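Sixteen years behind the counter at Mancuso, and she still tastes every batch

The shop smells of vinegar and warm sugar well before you reach the door, and by 2 on a Friday afternoon the line is usually out to the curb. The owner of Mancuso, who would rather talk about pickles than herself, found me a stool and a fork and started right in.

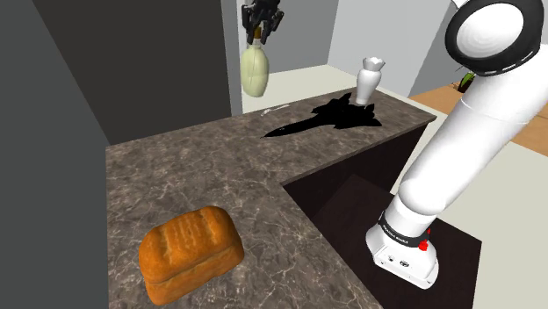 By the Jistar food desk
Filed under: Makers, Kitchens

"My aunt gave me a crock and 16 cucumbers, and I ruined every one of them," she told me, laughing so hard she had to put her own fork down. "Too much salt! I ate them anyway, I was stubborn."

She got better, slowly, and then the Flallska street market gave her a table, and then people started coming back with their empty jars (she still gives a little off if you bring yours). Last May she sold 448 jars, her best month so far, with some 100 of them going to one wedding. 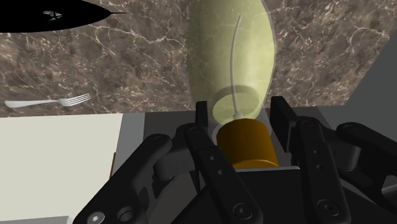

"The bride wanted dill, the groom wanted sweet, and the grandmother wanted to know who I thought I was," she said. The grandmother now has a standing order for the mustard beans.

I asked whether she'd ever move to a bigger place, maybe over in Brusari where the rents are kinder. She thought it over while she wiped down a lid. "My knees say yes," she said. "Ask me again after tomato season."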